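Jutura to take over Irner's mail-order pharmacy supplies from June

Jutura, the Welsh distributor of household and first-aid goods, has agreed to take over the mail-order business of Irner. The agreement was signed on 3rd November and covers stock, customer accounts and the packing site at Egan.

All 20 staff at Egan will keep their jobs and their present terms. The site will go on trading under the Irner name until June, when orders will move to Jutura's own ordering system.

Irner supplies nearly 310 small pharmacies, village shops and care homes. Most of them order in small amounts, often a single box at a time, and many are in places where the larger wholesalers deliver only once a week or ask for a high minimum order.

Huw Cadwaladr, managing director of Jutura, said: "These are customers we have wanted to serve for a long time. Our own minimum order was too high for them. Irner's was £100 and we are keeping it at £100."

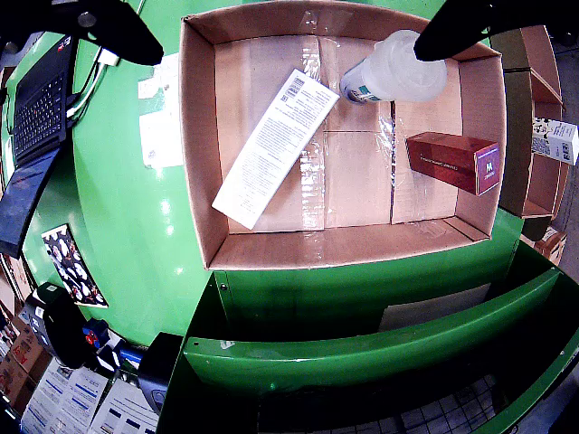
Page last updated: 3 days ago

Customers do not need to do anything for now. Account numbers, prices and delivery days stay as they are, and orders can still be placed by telephone, by post or through the Irner website. Jutura will write to every account holder before the change in June with new login details and a copy of the revised terms.

Standing orders will be carried across. Customers who pay by direct debit will get a separate letter from the accounts office, as the name shown on their bank statement will change.

Returns will be handled at Egan as before. Goods bought before the changeover can be sent back under the terms that applied on the day of the order.

Cledwyn Dafis, who has run Irner for the past two decades, will stay on as an adviser for 2 years. He said: "I wanted the work to remain at Egan, and I wanted the people who answer the phone to be the same people. Both are written into the agreement."

The Drundus range of dressings and bandages, which Irner sells under its own label, is included in the sale. Jutura plans to offer it to its existing customers from June.

The price paid has not been disclosed.

Ends

Press enquiries: Jutura press office, weekdays during office hours.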